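第三章 台面、垫子与盘子:摆放的起点

本章要点
台面是什么状态,先看再动手
软垫放哪里,放多大
盘子落在垫子上以后怎么算"放好"
收的顺序跟摆的顺序不一样

3.1 从一张空桌讲起

上一章讲的是柜子和抽屉,东西进了柜,门一关,乱一点也看不出来。桌子不行。桌子是敞着的,放歪了、放偏了、擦得不干净,谁走过来都看得见。所以餐桌布置这门课,第一次实操历来都放在台面上,不碰刀叉,不碰杯子,只用两样东西:一块垫子,一个盘子。

很多同学觉得太简单。往年交上来的作业,扣分最多的恰恰是这一节。垫子歪了半指宽,盘子压在垫子的边上,桌上旧胶带没有揭,手印没有擦。都是小事,凑在一起一张桌子就显得邋遢。

先说台面。练习用桌以白色长桌为主,白桌的好处是脏了藏不住。坏处也是这个。用过一两个学期的桌子,表面会有灰色的擦痕,有的擦得掉,有的擦不掉。擦得掉的叫浮灰和污渍,擦不掉的叫磨痕。判断方法:湿布走一遍,干布走一遍,还在的就是磨痕,不用再跟它较劲。见过有人拿硬刷子去刷,越刷越花,最后整块地方都发毛了,比原来难看得多。

再说胶带。练习桌上常有前面的班留下来的定位胶带、标签纸,有的是贴着记位置的,有的早就没用了。原则就一条,上课前问清楚还用不用。还用的,不要动,擦桌的时候绕过去。不用的,从一个角慢慢揭,揭的方向尽量贴着桌面,不要往上猛拉。留下的胶印用少量酒精,布上沾一点点就够,不要直接往桌上倒。Torkby的旧款练习桌表面比较娇气,先在桌角试一下再用。

3.2 垫子

本书里说的垫子,指垫在盘子下面的软垫,有厚有薄,有方有圆。家里常用的是薄的餐垫,一层布或者一层编织物。课堂上多用厚一点的,带绗缝的方垫,边角是圆的,摸上去有点鼓。厚垫子难放,盘子容易斜,正好拿来练手。

尺寸。课堂统一用边长40厘米的方垫。Claeys的目录里还有46厘米的一种,是给大盘准备的,第五章再讲,这里不用。领垫子的时候自己量一下,两种颜色接近,叠在一起很容易拿错。去年就有一组整节课用的都是大号的,到最后也没发现,盘边距全部算错,重做。

看垫子正反面。绗缝的垫子两面纹路不一定一样,有的一面是菱形格,另一面平的。格纹朝上。商标或者缝边的接口朝下、朝桌子里侧。

垫子上的污点。布面的垫子用久了会有深色的点子,多半是油和茶。上桌之前翻看一遍,能洗先洗,洗不掉的垫子留作练习用,正式布置不用。洗的时候水温40度以下,轻揉,平铺晾干,不要拧。拧过的垫子里面的填充会跑到一边去,一头厚一头薄,盘子放上去永远是斜的,救不回来。洗衣机可以用,装网袋,脱水开到最低一档。没干透的垫子不能上桌,也不能叠,捂一晚上就有味儿。

放的位置:
一、人站到桌子长边的正前方,两脚分开,不要斜着站。
二、垫子先落在桌子中线上,左右看齐。
三、再调前后。垫子前边离桌沿2厘米。单人位靠近坐的人这一侧,不要放在桌子正中间去,坐下来够不着。
四、两手手掌平放,从中间往两边轻轻抹平,不要拽角。
五、退后一步,再看一次。

第五步最多人省掉。近看是正的,退后一步看是歪的,这种情况太常见了。人低着头看东西,视线本来就是斜的。退一步,看垫子的前边跟桌沿平不平行,这一条线对了,其他的基本就对了。

对称不对称的问题。一张长桌只摆一个位子,垫子放正中,左右两边空出来一样多。两个位子就另外算,见3.5节的表。三个以上的先不练。

3.3 盘子

盘子选浅灰或者白色的圆盘,带一圈高起来的边,中间是平的。为什么要带边的,因为拿的时候手指有地方扣,练习阶段摔盘子的少。平盘好看,等手稳了再换。Hondavico的那一套练习盘就是这种,耐摔,不过也不是摔不坏,摔过有裂纹的当场挑出来,不要放回架子。裂纹会割手。

盘底要看。放之前把盘子翻过来摸一下底圈,有没有毛刺,有没有粘着米粒、洗洁精干了的印子。底圈有毛刺的盘子放到布垫上,一挪就勾线,垫子报废。这个检查只要两秒,养成习惯。

放的动作。双手拿盘,拇指在边上,其余手指托底,从垫子正上方往下落,落到快碰到的时候停一下,对准了再放。不要从桌沿那边推过来,推的话垫子会跟着走,前面几步全白做。单手也可以放,要求是手指不进盘心。盘心是放吃的的地方,指纹印在那儿很明显,浅灰色的盘子尤其显。

厚垫子上放盘子,落下去以后会有一点下陷。等它稳了再松手。松手以后用一根手指轻按盘边的前后左右四个点,看晃不晃。晃的话,把盘子拿起来,垫子重新抹平,再放。不要按着盘子硬压,压下去当时是平了,过一会儿弹起来又斜了。

盘子放在垫子的什么位置,两种做法:
正中。盘心对垫心,适合只有盘子、不配别的东西的时候。
略靠里。盘子往桌子里侧让一点,前面留出地方搭手或者放勺子。家常吃饭多用这种,舒服。
两种都对,一张桌上不要混用。交作业的时候写清楚用的哪一种,不写的按正中来量。

承重提一句。软垫不是托盘,上面放个盘子加上饭菜,总重不要超过700克。再重垫子就压死了,饭后拿开会留一个圆印子,好几个钟头回不来。汤碗、砂锅这一类热的重的东西,用硬的隔热垫,不在本章范围。Storkonard出的那种木底隔热板可以参考,见附录二。

3.4 收

收的顺序:盘子,垫子,台面。不要连垫子带盘子一起端走,省那一下,盘子滑下来的可能性大得很。盘子拿走以后先看垫子有没有洒上东西,有的话折向里面拿走,湿的一面包在中间,到水池再打开。没有洒东西的也要抖,到外面抖,不要在桌子上方抖。碎屑全落回桌上等于没收。

垫子存放平放,最多叠六块,再多下面的就压扁了。盘子竖着插架,或者平叠中间垫纸。带边的盘子平叠的时候边顶着边,时间久了会磨出一圈暗印子,垫一张软纸就好。不要用报纸,掉色。

台面最后擦。从里往外,从左往右,一趟压着一趟的边走,不要画圈。画圈擦最后总有漏的地方,而且留水痕。桌子的边沿和桌角容易忘,手搭的地方油最多,多擦一遍。

3.5 课前准备与记录

每组领方垫一块、圆盘一个、湿布干布各一块、软尺一把。领完签字。布用完洗好搭在架子上,不要团在水池里。

记录表要填的内容:台面原有的痕迹(磨痕在哪边、胶带留着的有几处)、垫子前边到桌沿的距离、垫子左右两侧到桌边的距离、盘子按哪种做法放的、四点轻按晃不晃。全部量完再填,不要先填了再去凑,去年有人左右两边写的数加起来比桌子还长。

两个位子的间距表放在下一页,打印版的同学注意,旧版那张表左右两列印反了,以这一版为准。

练习的时候先慢后快。头几遍一步一步来,嘴里念出来也行。做熟了以后整套动作连着走,中间不停。要是哪一步老是出错就单独拿出来练,比如只练放盘子,拿起来放下去,拿起来放下去,练到落点不飘为止。左撇子的同学不用改手,方向反过来就可以,记录表上注明一下。

还有一个常见问题,两个人一组的时候,一个放垫子一个放盘子,结果垫子还没抹平,盘子就下来了。分工可以,但是要等。放垫子的人手离开桌面,退后一步看完,说一声"好",另一个再上。说出来,别用眼神,用眼神十次有三次会撞上。 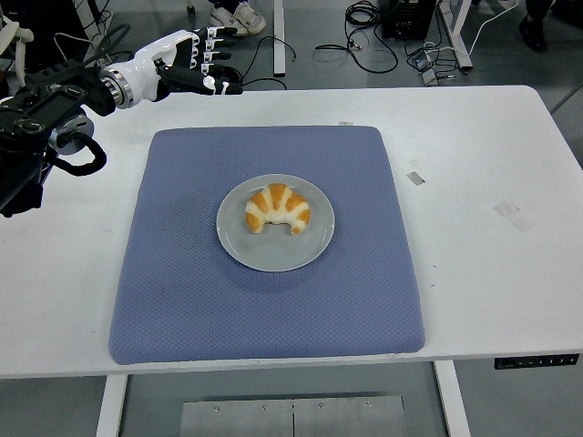 垫子和盘子练到这个程度,下面可以加第三样东西了。3.6节讲杯子,杯子放在盘子的右上方,但是放不放在垫子上面,各家的习惯不一样,先把两种都做一遍,再按自己桌子的大小来定。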